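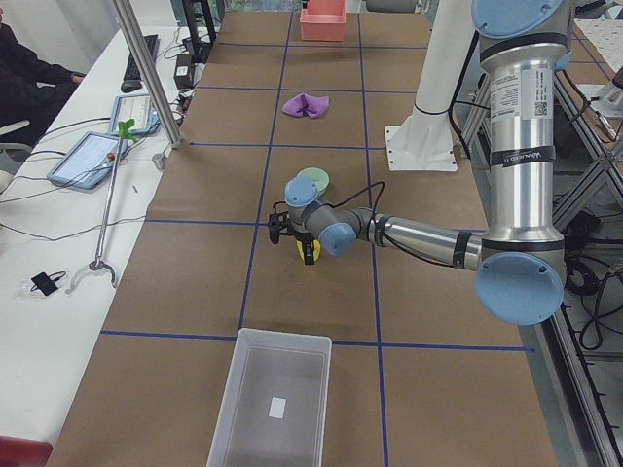 A long table, a roll of brown paper and some blue tape

I have been promising a post about the paper and tape for so long that Simin Babaei has started asking after it in the comments under completely unrelated things (there is one beneath the rhubarb cake, Simin, I did see it). So I have made a pot of tea and I'm going to do it properly, with all the wandering off that properly involves in my case. It is post 913 on this blog, which probably makes it time I wrote down the one method of sorting I have stuck with.

It began with the move to Gondov, when everything I owned arrived in boxes that other people had packed for me in a great hurry and with enormous kindness. I love them all. But I opened one marked KITCHEN and found a colander, my winter gloves, a bag of clothes pegs and half a jigsaw. The next one was worse. I did what I always do, which is tip the lot out on the nearest flat surface and start making little heaps, and by the evening the heaps had crept into each other and I was back to one big heap with a cup of cold tea balanced on it.

Onyekachi Tijani came round to borrow a ladder, looked at the table for rather a long time and asked which bit was finished. I couldn't say. I waved my arm at a corner. "Well, draw a line round it, then," said Onyekachi, and took the ladder and went home, and I don't think has ever understood what a great favour that was!

So now I draw lines. Brown paper over the whole table first, then blue tape over the paper in big rectangles, and every rectangle is a place where one sort of thing may go. I have tried it with string and with chalk, and with a set of old trays that I was sure would be the answer, and I come back every time to paper and tape.

Laying the paper

Ordinary kraft paper off a roll, the sort you'd wrap a parcel in. I got mine from Fameo, the shop by the station with the bell that sticks, and it has lasted for years because I am mean with it. One long run down the table if the roll is wide enough, and if it isn't, then two with a good overlap. Unroll it the night before if you can remember, and lay some heavy books along it, and it will be much better behaved in the morning. I very rarely remember.

I used to be sniffy about covering a table that was perfectly nice underneath. I have changed my mind. Brown is a wonderfully restful colour to sort on, everything shows up against it, and if there's grit in the bottom of a box (there is always grit in the bottom of a box) you can just fold it all up at the end and carry it out.

Smooth from the middle towards the edges with the flat of your hand. You'll get a wrinkle somewhere. Leave it be. My first go took most of a morning, wrinkle-chasing, and the wrinkle I finally gave up on was never noticed again, not even by me.

On the subject of tape

Blue, the painter's sort, low tack. I cannot be firm enough about this, having once used the clear kind and spent a sorry afternoon picking it off in slivers. The blue shows up beautifully on the brown, even in the late afternoon with the lamp on, and if you put a line in the wrong place it will generally lift and let you have another try.

The last roll cost me 95p at the market, and I was so pleased that I told the person behind me in the queue, who was very nice about it.

Long lines first, right down the length of the table, and then the crossways ones. Hold the roll well out from you and keep the tape fairly taut, then lower it all in one go. If you dab it down a few inches at a time it wanders. Mine used to come out like a country lane. I don't measure, and my rectangles are never quite the same size, which has turned out handy: a fat one for linens, a thin one for whatever is being awkward that day.
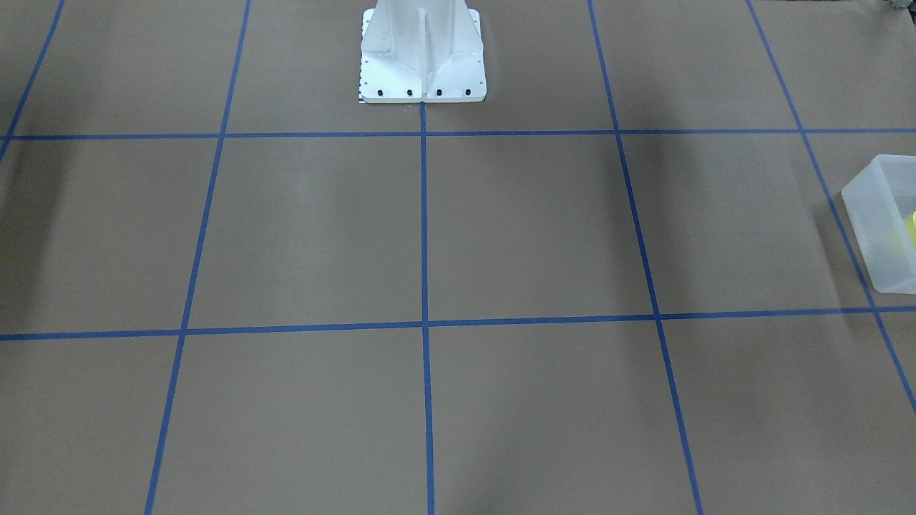
How big to make the squares

Bigger than you think! My first grid was a fussy little thing like a chessboard, very pretty, and no earthly use. A pillowcase went over four of them at once. What you're after is a space you can drop something into without taking aim, with a margin of brown paper round it so that you can still see the tape. If the blue has vanished under your heaps, the squares are too small or you own too much, and I have been guilty of both on the same day.

I do love it at the stage when the lines are freshly down and nothing has been put out yet on the squares. Just paper and tape, and the light falling across the middle. I tend to go and make a drink at that point, to make it last. My mother was the same about a newly made bed and would shout at anybody who sat on it.

Try not to spend your whole day admiring it, is what I would say, and I say so as someone who has.

Where the tubs go

A tub at either end, and the sorting happens between. You'll see a pink one at the far end in the photograph at the top and a clear plastic one close to, and I think a clear one is particularly good for the end where you stand, as you can look straight down through it without having to rummage. A little white label inside is a nice touch too. I put a label in everything now. I am the sort of person who can lose the meaning of a tub between breakfast and lunch.

My rule is that one tub is for things coming to the table and the other is for things leaving it, and they must never swap jobs halfway. They have swapped jobs halfway. It was during the great clearing of the airing cupboard and I very carefully re-sorted an entire tub of things I'd finished with. I was listening to the cricket, which is my only defence.

Open tops, if you have them. Lids are for afterwards. A lid on a sorting day is just one more thing looking for a square.

Soft things and small things

Cloth is a nuisance on a grid. I may as well say so. You put down a duster or a scarf and it slumps into whatever shape it fancies, like that purple one up the table, which has bunched itself into something very close to a bow, and it takes up far more of its square than it has any right to. Fold it and it behaves. But I've stopped folding during the sorting itself, as I get drawn in, and before I know it I have a stack of exquisitely folded napkins and eleven boxes unopened behind me. Scrunch now, fold later. The purple stays scrunched.

Small things are a different sort of trouble. A small bright thing, something yellow, say, is no bother on brown paper, it fairly shouts at you. But the dull little oddments, the screws and the grey rubber feet off goodness knows what, those roll and hide along the edge of the tape. I give them a square near me where I can keep an eye on them, and a saucer if there are a lot of them.

And do allow yourself one square for don't-knows. Just the one. Simin's don't-know square, on the day we did her hall cupboard at Cloludari (her house really is called that, it's on the gate), had spread over half the table by teatime, and we had to have a stern talk with it and each other. Most of what was in it was curtain hooks. They'd been through 2 moves already without being needed and I believe they are still there now, in a jar on the windowsill, doing very well for themselves.

Working your way along

I start at the near end and work away from myself, which means I finish up at the far end with my back to the kettle. You might prefer it the other way about. Simin goes round and round the table like somebody at a buffet, and she gets through it twice as fast as I do, so perhaps don't listen to me.

One box at a time is the only part I'd insist on. Open it, get everything out of it and into squares, flatten it, and only then fetch the next. When a square is full, it goes into the leaving tub and the square is free again for something new. You needn't write on the paper, although you can. I used to pencil GLOVES and STRING and so forth in the corners and then have to remember that GLOVES had become BATTERIES, and after a while I simply trusted my eyes.

Stop before you are tired. I go for 2 hours, with the radio, and then I walk down to the river at Tam and back and look at the ducks. The great thing about the grid, compared with my dreadful creeping heaps, is that it will still make sense when you come back to it. You can walk off and leave it overnight. I have left one up from the beginning of January until I needed the table for pancakes.

Taking it all up again

Tape first, slowly, pulled back low over itself. Then roll the paper from one end, and if it isn't torn or too grubby put an elastic band round it and keep it for next time. Mine is on its third outing and has a ring on it from Onyekachi's mug.

I did mean to put in something about what I do with the boxes, but this has run on and the tea has gone cold, so that will have to be another post. Simin, you may now leave the rhubarb cake in peace. If anybody else tries it, do tell me how you got on with your tape, and whether you have found any cure at all for curtain hooks.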